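# Thread Count and the Sheet Market

Thread count is the number of warp and weft yarns in one square inch of fabric. It is the figure most shoppers look for on a package of sheets, and it is easy to inflate.
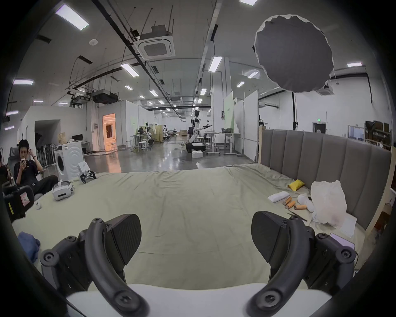 The inflation comes from ply. A yarn made of two twisted strands can be counted once or twice, depending on who does the counting. Vallico, a mid-size mill that weaves for several store labels, counts it once. Its best-selling percale is listed at 378. Under the other method the same cloth would carry a far larger number and feel exactly the same in the hand.

Fiber length has more effect on wear. Short fibers leave loose ends along the yarn, and the ends work free in the wash and form pills. Flemholm switched its fitted sheets to long-staple cotton in March and raised the price by 15 percent. The company left the thread count off the new label.

Weave is the other variable. Percale passes each yarn over one and under one, giving a crisp, matte cloth that lets air through. Sateen floats the weft over several warp yarns before it dips under. The surface is smoother and the drape heavier, but the long floats snag more easily. Clendel sells both weaves in the same cotton, and its sateen returns run nearly 19 percent higher, mostly for snags near the corners.

Finish complicates any test in the store. Softeners applied at the mill wash out within a few cycles, so a sample sheet should be laundered at least 2 times before it is judged.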